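Call for Participants: Home Trial of the Histetus Bathroom Kit

Kendley is looking for 7 households to try Histetus, a two-armed robot kit for everyday bathroom chores, before it goes on sale in October. No technical background is needed.
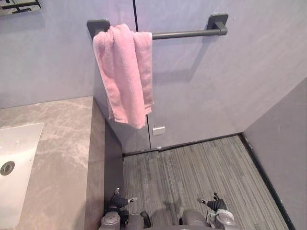
Histetus works from stored routines, and each routine has to be set up for the room it runs in. Towel bars differ from home to home, and a towel folded over the bar with one side hanging lower, like the pink one, is a normal starting point for us. Please don't tidy up for the visit.

What you would do
– Let us set up the kit and map the room. Allow 9 hours.
– Run one routine each morning and note the result in the Hivus app.
– Send us comments on the fingers, good or bad. The white pads are the part we most want opinions on.

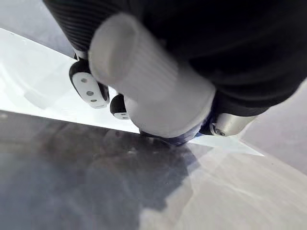 What you receive
Participants are paid $320 at the end of the trial. Travel to our Doãn showroom for the opening session is covered separately.

Who can apply
Adults who rent or own, with a sink set into a countertop. We want ordinary items left on the counter, such as a toothbrush in a cup or a tube of toothpaste in front of the basin. 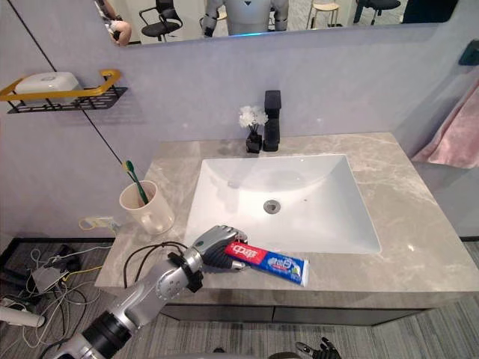 How to apply
Fill in the form at the Kendley front desk, Room 305, or ask for a copy by mail. Include the width of your bathroom door.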